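Composite "solid oak look" double doors – is anyone happy with theirs?

Home > Doors, Windows and Joinery > Internal doors

gritstone_pete
Right, before I part with any money. We've got a wide opening between the hall and the dining room and my wife wants panelled double doors in it. The Nerkberg showroom has quoted us 595 for the pair, unfinished, no frame, no handles. The chap there told me they're "as good as solid" and would "outlive the house". I've heard that before about a kitchen.

He wouldn't tell me what's in the middle of them. I asked twice. He tapped the door with his knuckle and said "hear that?" I heard somebody tapping a door.

So what do people think? Is veneer over a core fine for a doorway that gets used all day, or am I buying something that'll look tatty in a couple of winters? House is 1930s, hall gets cold, dining room gets the afternoon sun.

Marrowfat
Depends what the core is. If he won't tell you, assume the cheap one.

I had a pair from somewhere else and the bottom rail swelled the first winter. In fairness I never sealed the bottom edge. Neither does anyone else.

lintel_and_sons
I fit these for a living and I get a bit tired of the "solid is always better" line. Solid timber moves. In a house with a cold hall on one side and sun on the other, a decent engineered door will stay flatter than most solid ones I've hung. The trouble is the word decent.

Ask for the weight per leaf. If the showroom can't give you it, walk out.

gritstone_pete
That's useful, thanks, though I notice you fit them for a living so you would say that. No offence meant.

lintel_and_sons
None taken. I get paid the same whichever one you buy.

Hobday
595 unfinished with no ironmongery sounds steep to me. By the time you've bought handles, hinges, flush bolts and paid someone to hang them you've doubled it. Have you looked at Plellwood? Flat pack outfit, but the doors come primed or stained.

Marrowfat
Plellwood are the same doors with a different sticker on. I can't prove that.

Hobday
Then why say it?

Marrowfat
Because the mouldings are identical. Go and look.

Vilgot Ljungberg
I would worry less about the core and more about the colour. We chose a medium brown from a sample the size of a playing card and it was nothing like that once it filled a wall. Our painter then talked my brother into a dark red frame next to grey walls, and half the family love it and the other half think it looks like a theatre.

Before you order, get a look at the whole combination, wood and frame and wall, at full size.

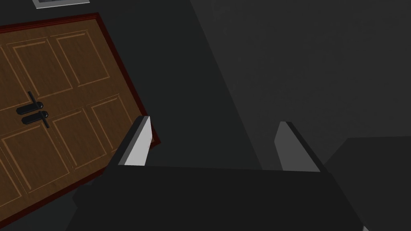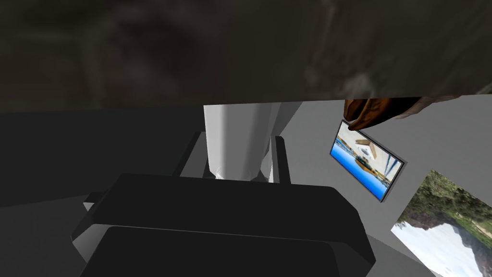 My own view is that dark walls want more lamps than anyone budgets for. We had charcoal in the hall in our last flat and by four in the afternoon in October you couldn't find your shoes. The grey looked very smart in the brochure, where they'd presumably got lights all over the place.

And renders flatter everything. Wood grain on a screen is always nicely behaved. The door that turned up at our place had one leaf noticeably pinker than the other and the supplier said this was "natural variation". It was veneer! They could have matched it.

gritstone_pete
The colour thing is a fair point. She's set on brown doors and I'd rather paint them white, so we haven't got as far as the frame. I don't fancy red. I'd have to look at it every day.

Did you send the pink one back?

Vilgot Ljungberg
I tried. They wanted me to pay the carriage. In the end I stained both of them darker and now only I can see it.

thermos_queen
Going against the grain (sorry) but red frames can look lovely. We did ours in a very deep maroon after living with magnolia for years and I'd never go back. The trick is to keep it thin. If you've got a big chunky architrave then yes, it's a lot.

Also black lever handles. Everyone has them now and they show every bit of dust. I've got them and I'm forever wiping them.

Hobday
Black handles will be the avocado bathroom of the next lot of buyers. Brass lasts.

thermos_queen
People said that about brass!

lintel_and_sons
On handles, whatever colour you go for, check what the finish is. The cheap black ones are just painted and they go at the grip within a year in a busy house. I've replaced Parby ones on two jobs this year. The customer had kept the receipt on one of them and still got nowhere.

Pete, the thing you do need to think about with a double door is which leaf you'll be using. One will be bolted shut most of the time. If it's the one nearest the light switch you'll curse it.

gritstone_pete
Hadn't crossed my mind. The switch is on the left as you come in from the hall. So left leaf fixed would be daft?

lintel_and_sons
Not daft, you can reach round. But I'd have the right one bolted and the left one working, hinges on the left, and then check the open door doesn't cover the switch. If it does, swap it all over, or have it open the other way. Stand there with a sheet of cardboard and try it.

Marrowfat
Nobody is going to stand there with a sheet of cardboard.

lintel_and_sons
I've had customers do it. They were the ones who didn't ring me back.

Hobday
How wide is the opening, Pete? Half the doubles I see are two skinny leaves where you can't carry a tray through with one shut. At that point you'd be better with a single door and a fixed side panel.

gritstone_pete
Haven't got the tape to hand. You can get a tray through half of it, but probably not a tray and me.

Rang the showroom at lunch, by the way. Asked for the weight per leaf. He said he'd "have to come back to me" and then asked if I'd considered their extended guarantee. It's nine years and it excludes warping, which I'd have said was the main thing a door does.

Marrowfat
There you are then.

Vilgot Ljungberg
Excludes warping! What does it cover? Theft?

gritstone_pete
Manufacturing defects "excluding movement, discolouration and finish". I've read it twice and I can't work out what's left.

There's a reclamation yard out at Hovland with a pair of old pine ones in the right sort of size. They've been painted about forty times. Might go and have a look at those before I do anything else.

Hobday
Watch out for lead paint if they're that old. And take a straight edge. Reclaimed doors are twisted more often than not, and the yard won't tell you either.

thermos_queen
Take your wife as well, or you'll be having this conversation again.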